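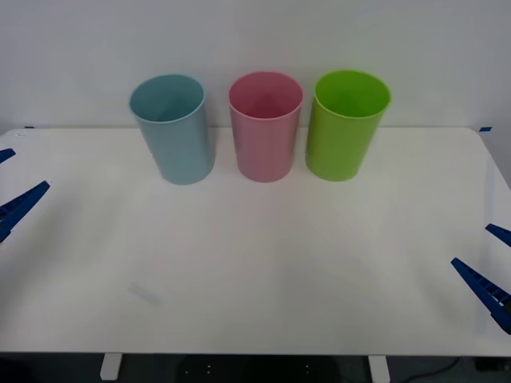

**Stemari adds coloured tumblers to its kitchen range**

Stemari will release its Nostari plastic cups in January through 60 retailers. The handleless, gently tapered cups come in blue, pink and lime green, with no printing on the sides.

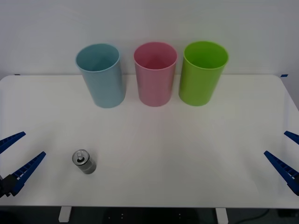
*The three Nostari colours, with a small silver can at left.*

"Families asked for colours they could tell apart at a glance," said Oratile Hendricks, Range Manager.

Media enquiries: Daithí Tully, Stemari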